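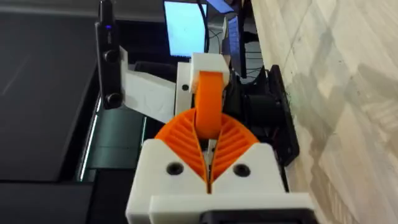 Saturday, January 1, 2022

I finished reading the Bible through last night, with a little under an hour left in the year. It was my third try. The first two times I quit in Leviticus, and I assumed I would again.

The plan I used was the one our church in Zirncombe prints on a folded card. It gives you a psalm, a piece of the Old Testament and a piece of the New every day. I fell behind in May and was 23 days short by the end of that month. I didn't try to make it all up at once. I read one extra day's portion each Saturday until I was back on the card, and that took most of the fall.

A few things I noticed. Numbers is better than people say. I had heard the parable of the 99 sheep so many times that I'd stopped listening, and it helped to read the whole chapter it sits in – the part about forgiving your brother comes right after, and I don't remember anyone at Woltholm, where I grew up, preaching the two together. Job was hard going. I read chapter 9 three mornings in a row and I'm still not sure I followed him.

I read on paper. I tried listening in the car for a week and found I could drive all the way to Buso without taking in a verse.

This year I'm going slower. I plan to stay in the Gospel of Mark until Easter, then pick one of the short prophets. Our Wednesday group is starting Hebrews, so I'll be reading that too. The cards for the new year are on the table by the side door if you want one.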